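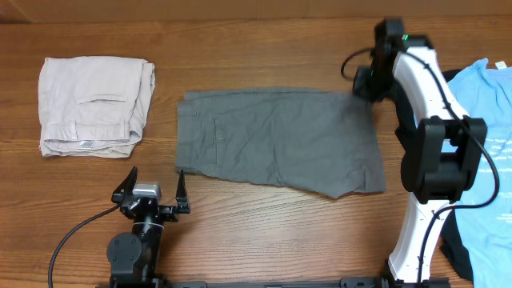

Fig. 1. Light trousers folded into a compact bundle on a wooden tabletop.

Week 8 – How pockets changed what we carry
Handout by Domenica Trummer

Pockets are a wonderful way into social history, and I hope you'll come to love them as much as I do! Every pocket is a guess by its maker about what the wearer will need, and when the guess is wrong people sew, stretch and patch until it's right.

Start with the tie-on pocket. In the 1700s many women in Britain wore a pair of flat cloth bags on a tape at the waist, under the skirt, reached through slits in the side seams. They could hold keys, thimbles, coins, letters, even food. When dresses grew slimmer near the end of the century, small handbags called reticules came into fashion, though plenty of women kept their old pockets for years.

Men's clothes went another way – pockets were sewn straight into coats, waistcoats and breeches.

Terms to know
Patch pocket: sewn on the outside of the garment.
Welt pocket: set into a slit, with a narrow strip finishing the opening.
Watch pocket: small, made for a pocket watch.

For the tutorial, read the Grirkitz chapter (first 30 pages) and bring one garment with a pocket you have an opinion about. Donnie Guthrie will lead the seam-mending half, so wear something with roomy sleeves.

Related handouts
Week 7 – Buttons, hooks and the Yule pattern books
Week 9 – Colour and dye at the Florkell mill

This site uses cookies to remember your settings. Accept | Manage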